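The sales deck for the Luvatura arm runs to 13 slides, and the word "effortless" turns up on most of them. By the second hour of the trial I had stopped expecting to see any of it.

Zondano rents the arm to cafes, office kitchens and anyone else with a table that needs clearing. The fee is $618 a month on a contract you can't leave for the first 8. For that you get one arm, a two-finger gripper, a wrist camera and access to a help line that closes at five. Setup is extra. So is the second visit, when somebody comes to redo the setup.

The pitch is that it handles "everyday tableware." I asked what that covered and was sent a list of approved cups, nearly all of them straight-sided and the same color. Real tables don't look like that. People bring mugs from home, and half of them want a coaster underneath. So the approved list stayed in the envelope and the arm got mugs that didn't match, each on its own coaster, with the handles turned its way.
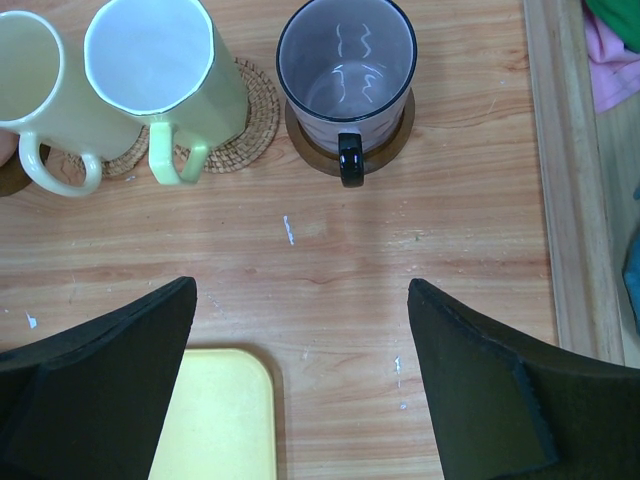
Give it time, was the view of Diarmuid Hennessy, who thought the arm should be judged on its hundredth mug and that no new hire gets everything right in the first week either. Fair enough, but a new hire doesn't come with an eight-month lock-in, and Zondano's brochure doesn't mention a learning period.

Glass is where I would press the salesman hardest. The brochure promises "confident handling" of see-through cups and gives no breakage figure, and when I asked for one I was told it depended on the customer. Coasters aren't mentioned at all. Does the arm leave them, lift them, stack them? Three people at the company gave me three answers.

Bustent, the main rival, sells its arm outright and charges 2,000 a year for support – dollars, before tax. It's slower on paper and the software looks ten years old, but you can at least stop paying for the help.

Mac Mathúna, a small chain of lunch places, is taking one Luvatura in March. I'd like to see the contract again after that, with a breakage clause in it.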